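3.2 Workcell and Upkeep

All trials were run on a single cell, which we call Esitz after the room it stands in. The cell has one arm, one work surface and one fixed camera, and it was kept in the same layout from September until the last trial. We describe the setup and the upkeep in some detail. In our pilot runs, small changes to the cell caused larger shifts in the results than any change we made to the policy.

The work surface is a flat wooden board laid on a blue pegboard base (Figure 2). Eight colored blocks are placed around the edge of the board at the start of each trial, two each in red, yellow, green and blue, and the middle is left bare. The arm reaches in from the far side with a straight cylindrical rod pointing down. It has no way to grasp a block and can only push. The start pose of the rod is above the board and clear of the wood.

The board is held by two dowels on its underside that drop into holes in the pegboard. We first clamped it at the corners, but the clamps got in the way of the rod near the edges and were removed. The dowels allow a small amount of play. Before each session the operator pushes the board toward the arm base until it stops, then runs a touch-off routine in which the rod is lowered slowly at the four corners of the board. If the four heights disagree by more than the set limit, the board is lifted, the holes are brushed out and the routine is run again. In nearly every such case the cause was dust or a wood chip under one corner.

The rod is the part that needed the most care. It is held in the mount by a set screw, and side loads from pushing work the screw loose over time. A loose rod does not fail outright. It leans by a small angle during a push and springs back when the load is gone, so the arm reports the right position while the tip is somewhere else. We found this only after a block of pilot trials in which pushes to the left fell short and pushes to the right did not. The set screw is now checked with a torque driver every 100 trials, and the rod is pulled and wiped down every 2000. A spare rod, cut to the same length, is kept with the cell.

Wear on the wood was a smaller problem. Blocks slide more easily along the grain than across it, and this difference grew as the finish wore off in the open center. We sanded the board once, by hand, and left it unfinished after that - a fresh coat of wax made the blocks slide too far and was taken off the same day. Trials run on the waxed board are not included in our counts.

Calibration between camera and arm was repeated at the start of each session and after any contact with the camera post. The procedure takes around 20 minutes. Results were written to a log kept by the operator on duty, along with screw checks, rod changes and any stop of the arm. The log lists 3787 trials in total. Trials that fell between a failed check and the last good one before it were marked as suspect and run again.

Two operators, T. Parry and R. Pasichnyk, did all of the upkeep. Block placement at reset was done by hand from a printed list of start layouts, and the operator confirmed each layout on the camera view before releasing the arm.

Figure 2. The Esitz cell with the blocks set out and the rod above the board.

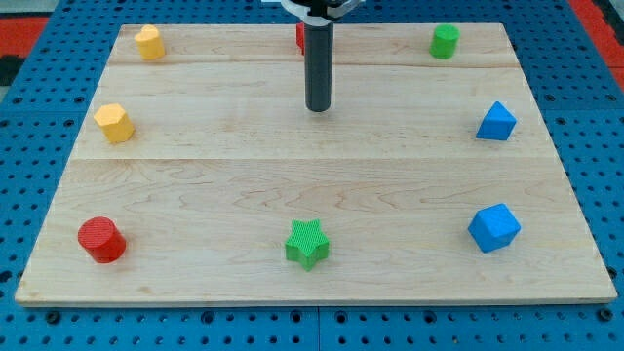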